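Chapter 2
Hands Before Brains

My first gripper dropped everything. I'd put most of a winter into the software and one evening into the fingers, and you can guess which part let me down. So we're going to do this chapter in the order I wish I'd done it – hands first, and code when the hands deserve it.

The build in this book started at Rollside, the shared workshop where I rent half a bench. Hui-mei Leung had the other half, and she was the one who told me to stop bolting my gripper to an arm and just hold the thing. Carry it around the house, she said. Pick up whatever's lying there. I felt silly for a day or two, and then I started learning a lot very quickly!

Wide, flat things are a great place to begin. A cup more or less forgives you, but a case or a panel has one edge you can get hold of, and the pads have to come in on both sides of it. Come in crooked and one pad touches early and pushes the whole thing away from you.

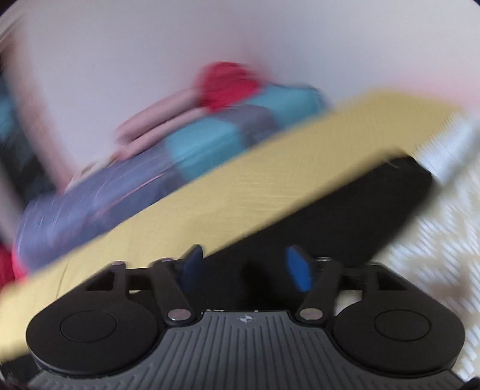
Speed matters too. I swing my wrist much faster than I think I do, and any looseness in the pivots gets magnified by the time it reaches the fingertips. Before you blame the pads, hold one linkage arm still and wiggle the other. If you can feel play at a rivet, fix that first. (Chak-lun Hung, who read this chapter in draft, wants me to add that over-tightening is just as bad. He's right, I've done both.)

I kept a tally in a notebook that May. Out of 3,000 tries I got 1,914 clean grabs, and most of the misses were my approach angle. Your numbers will be different, and that's fine. Keep them anyway, with a word or two beside each miss.

By the end of this chapter you'll have a pair of fingers that close evenly, a way of testing them by hand, and a notebook full of misses to work from. You'll need the linkage parts from Chapter 1, a small screwdriver and a bed or sofa to drop things on.

2.1 Getting the pads to meet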